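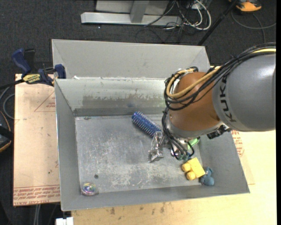
Metal bin, grey, coating worn along the back wall

Getting surface rust off a steel storage bin before repainting??

Posted by Thulani Mabuza
Boltbridge community help > Home & Garage > Paint and finishes

Hi all. Picked up a used sheet steel bin at a shop clearance over in Wandeck, paid 65 bucks for it. Going to keep firewood in it on the back porch. Inside is pretty beat up. Coating is scraped off in a big band low down and I've got orange spots coming through where the two bottom seams meet. Not flaking, one small round hole in the floor, otherwise just that fine powdery stuff that comes off on your thumb.

What I want to know —
Do I have to take the whole thing down to bare metal or can I just do the bad parts?
Is rust converter any good or is it a gimmick? Neighbor swears by it, but his trailer looks terrible.
Does the paint even matter if logs are going to get thrown at it all winter?

I have a drill with a wire cup, an orbital sander, and not much patience. Would like it done before the end of August becuase after that it's rain every other day here. Budget is maybe 40 for supplies, could stretch a bit.

Thanks

Elmarie Zwane
Do not strip the whole thing. Waste of a weekend. If the old paint is stuck down, leave it, it's the best primer you'll ever get.

What I'd do, did pretty much this on a coal box two years ago:

Wash it first. Dish soap, hot water, rinse, then wipe with mineral spirits. Used shop stuff always has oil on it and sanding just pushes the oil around. Let it dry overnight, seams hold water longer than you think.

Wire cup on the rust, go until it's shiny or dark grey. Wear real goggles, those wires come off and they fly. Then 80 grit on the edges of the good paint so you can't feel a step with your finger. Then scuff everything else with 180, quick, just to kill the shine.

Converter — it works on what you can't reach, like down in the seam. Brush it in there, leave it till it goes black, done. It does nothing on clean steel so don't bother coating the whole box with it. And it won't help loose rust, that has to come off first. That's probably what happened to the trailer.

Primer the same day you sand. Bare steel in damp air will start turning by morning. I used the Kekana metal primer, two thin coats, then oil enamel on top. Give the enamel a full week before you load anything in it. It feels dry after a day but it'll dent with a fingernail.

For the firewood, yes it'll get scratched. I put a couple of old deck boards on the bottom and that took most of the beating. Also lets air under the wood. Drill a few drain holes if there aren't any and touch the edges of the holes with primer, everyone forgets that part.

Your 40 should cover primer, one quart of enamel and sandpaper. Converter might put you over.

bivport_dan
just use a rattle can lol. did mine in 20 min still fine

Thulani Mabuza
Thanks Elmarie, super helpful. Had no idea about the oil thing, I was about to go straight in with the sander. One more — does it matter if the primer and enamel are different brands? The hardware place in Bivport only has one kind of primer.

Elmarie Zwane
Brand doesn't matter much. Read the back of both cans, check the primer lists oil enamel as an ok topcoat. And look at the recoat time, some want you back on it within a couple hours or else you wait days. If you miss the window scuff it agian lightly and carry on.

566 views — 2 people found this helpful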